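Step 3: Trimming your demonstrations before training

If you followed the first two parts you should now have a folder of recorded runs, and I know how tempting it is to throw the whole lot straight at the trainer. I did exactly that my first time with Prisora, and the policy I got back spent most of its life hovering over the table doing nothing at all!

The trouble was idle time. We had 114 demonstrations of the plate task, and most of them began with a long pause while the operator got comfortable. A policy that copies people will happily copy the pauses too – it has no idea they don't matter.

So, open a run and step through the wrist view until the fingers first start to travel. Go back 18 frames from there and make your cut. I like to leave that little bit of stillness in, so the model still sees a proper starting pose. Then do the same at the other end, keeping a short tail after the gripper lets go.

Once you've done a few by hand, set the joint speed threshold and let the script handle the others. Do please look through the results afterward (Vandana Ahuja caught several of mine where a slow, careful approach had been chopped off as idle, and I was very glad she did).

Save the trimmed set under a new name and leave the originals alone. You'll want them again in part four, when we compare the two policies over 60 trials each.

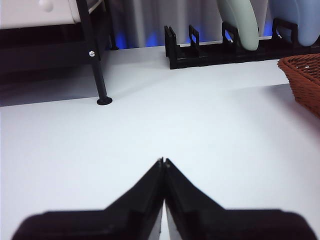
Wrist view with the gripper fingers over the table, dish rack and plates behind.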